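Vallalico Adds Padded Bar-Height Chair to Its Workplace Range

UNDALE – Vallalico will begin taking orders in December for the Pridisberg, an upholstered bar-height chair meant for office kitchens, shared counters and other spots where people sit down for a short while with a drink or a notebook.

The chair has a curved backrest and a wide padded seat with rounded corners. The seat is larger than the one on the company's earlier counter stool, which buyers often said was too narrow for sitting sideways or for putting things down on. A metal footrest bar joins the legs near the floor.

The Pridisberg comes in 2 fabrics, a light blue and a charcoal. The first production run is 1000 chairs. Offices can order from 12 chairs up, and smaller orders go through Tomić, the company's dealer in Undale.

Light blue surfaces, with a pale bowl and a slim green or green and white object: 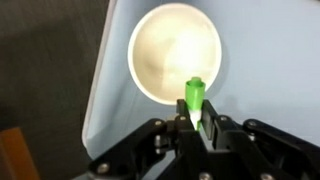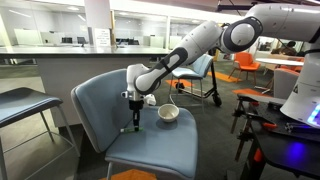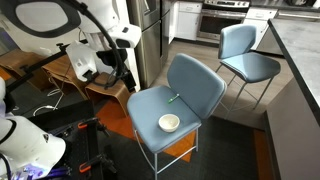 Fengying Zheng said the seat was the part she asked the workshop to change most often, and that she wanted it "flat enough in the middle that a cup or a bowl can stand there while you wipe the counter." She added that the light blue had been chosen for rooms with gray carpet and white walls, where the charcoal can look heavy.

The seat cover is fixed and should be cleaned in place with a damp cloth and mild soap. Ink should be blotted, not rubbed. Replacement foot caps are included with each chair, and the footrest bar can be ordered as a spare part.

Chairs ship with the legs detached. Assembly takes one person and the hex key in the box.

The light blue version is on display at 51 dealers, including the Tomić showroom. Fabric swatches are free on request from the Vallalico sales office, which answers the phone until 5 p.m.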